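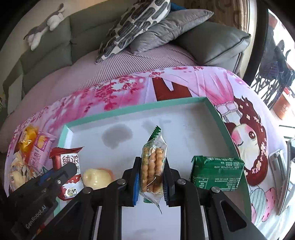
¿Cuánto picoteo hace falta para un fin de semana fuera? Menos del que he comprado, y aun así lo voy a llevar casi todo.

7 de abril de 2022. He vuelto del trabajo a las seis y he sacado la compra encima de la cama, porque en la mesa de la cocina siguen los papeles de Linnea. He puesto la bandeja de borde verde en medio de la colcha de la niña y las flores de cerezo y he ido pasando las cosas. No ha cabido todo. A la izquierda se me han quedado varios paquetes por fuera, entre ellos el rojo y blanco de las letras chinas con la vaquita.

Los palitos de masa frita retorcida son para Cornel. Los pidió en febrero y entonces no quedaban. Las galletas del paquete verde las abrimos en el viaje. El pastelito redondo es para mí, no pienso repartirlo.

Total de la compra: 50 coronas más de lo previsto. La culpa es de la tienda nueva de Tultthorpe, donde entro a por una cosa y salgo con la bolsa llena - me pasa siempre.

Elsa ha llamado a las siete. Dice que Clem lleva el termo y que no compre nada más. Le he dicho que de acuerdo.

La bandeja tiene unas manchas grises en el fondo. Mañana le paso el estropajo. Queda por decidir si meto las bolsas ligeras arriba del todo en la mochila o en una bolsa aparte, para que no se aplasten.

Cena: sopa de sobra de ayer. El autobús es el 127 y sale temprano. Tengo que cargar el móvil antes de dormir.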